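Odley Kinetic Wall Kit - review

The Odley is a build-it-yourself moving sculpture: a birch frame, two small motors and 27 painted metal vanes. I put mine together over two evenings and hung it in the hallway.

The motors are quiet and the vanes turn at slightly different speeds, so the pattern keeps shifting. The instructions are poor - step 11 shows the drive belt on the wrong side. The paint chips if you bend a vane to adjust it.

At $167 it costs less than the Tramov kit and looks better on a wall. I would buy it again, but I would want a longer power cord.

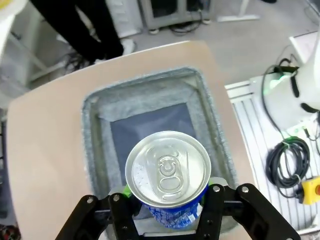
Other kits we have reviewed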